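Tendideck Interlocking Foam Underlay and the Serberg Low Sofa: eight months in

Filed under: Living room, Seating

I bought the Serberg because it was the only sofa in the Ratanaporn showroom that made me laugh. Black upholstery, bold white wavy stripes, the general air of a zebra that has been through the wash. It was marked down to $789, and the sales assistant seemed relieved to see it go.

Delivery cost another $107, which bought me two men, one van and a short discussion about my stairs. The sofa arrived with its legs in a bag and a booklet that devoted four pages to not standing on the armrests. Assembly took one evening and one apology to the neighbors.

Comfort

It's low. You don't so much sit down as arrive. Once you're there, it's a very good sofa, firm in the seat and forgiving in the back, and I have slept on it more often than I planned to. Getting up is another matter, and guests over a certain age now ask for a kitchen chair before they take their coat off.

Looks

The stripes divide people. My sister says they move. I stopped noticing them after a month, except first thing in the morning, when they notice me. On the plus side, they hide crumbs, cat hair and one incident with soy sauce.

I added three Kistis cushions in an orangey mustard, on the theory that if you own a loud sofa you may as well give it company. They hold their shape well and the covers zip off. They also never stay where you put them. One always migrates to the armrest, and the biggest has claimed the end by the wall as its own.

The underlay

Tendideck sells this for putting under rugs and furniture on hard floors. I have gray marble-patterned tile, so I cut a strip for each leg. It smelled like a new shower curtain until August, but the sofa has stopped creeping toward the door, and I'd buy it again. The offcuts are in a drawer, where they will outlive me.

Next to other furniture

Plain white walls and a white cabinet help a lot. So does a small wooden shelf unit beside it, mostly because it gives your eyes somewhere to go and lie down. I wouldn't put this sofa in a room with wallpaper unless you have a strong stomach.
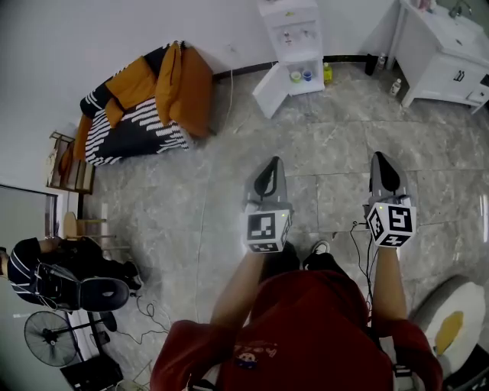 Verdict

Sofa: four out of five, minus one for my knees. Cushions: four. Underlay: three and a half, or four if you have no sense of smell. The matching footstool is $276 and has the same stripes. I've had it in my cart twice.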